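Cleleo Color Sorting Plate Set

Item 552
Sold by Drernero Classroom and Table Supply

The Cleleo set is a group of small round plates and cubes in soft colors, meant for matching and sorting on a tabletop. It suits preschool rooms, therapy rooms and anyone who needs simple objects that are easy to tell apart. The plates lie flat and have no printing on them, so you can use them with whatever rules or cards you already have.

What you get

Plates and cubes in yellow and purple shades, packed in a cardboard tray with a lid. A roll of blue tape and a folded length of brown kraft paper come in the same box. The paper covers one standard work table. Replacement tape and paper are sold separately under the Figueroa name.

Setting up the table

Roll the paper out and smooth it from the middle toward the edges. Run the long strips of tape first, then the cross strips. Large cells work best — a plate should fit inside one with room left for a cube next to it. The lines don't have to be perfectly straight. Press the tape down firmly where two strips cross, as those spots lift first.

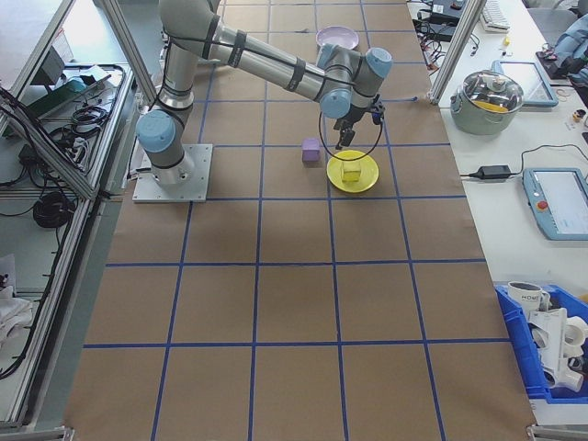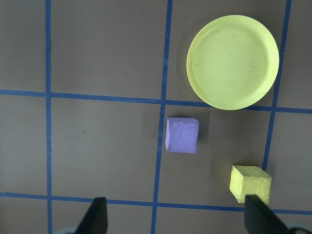

Round plate and purple cube on a surface marked off with blue tape.

Using the set

Start with one plate and one cube, then add a second color. For a harder task, leave the plates where they are and move only the cubes to new cells. Kathleen Egan, who wrote the activity sheet for the set, suggests keeping the rest of the grid clear for the first few rounds. The sheet has 10 activities and is printed on both sides.

Care

Wipe plates and cubes with a damp cloth and mild soap. Do not put them in a dishwasher. The plates are for sorting only and should not be used for food. Replace the paper when it tears or the tape starts to pull fibers from it.

Ordering

Single sets ship from our Brurkcombe warehouse. Schools can order by the case, and one case holds 68 sets. We have some 1,370 sets in stock for July, and orders are filled in the order they come in. Paper and tape can be added to any order at checkout.

For case orders or missing parts, write to Sinéad Keogh at the order desk and include the item number.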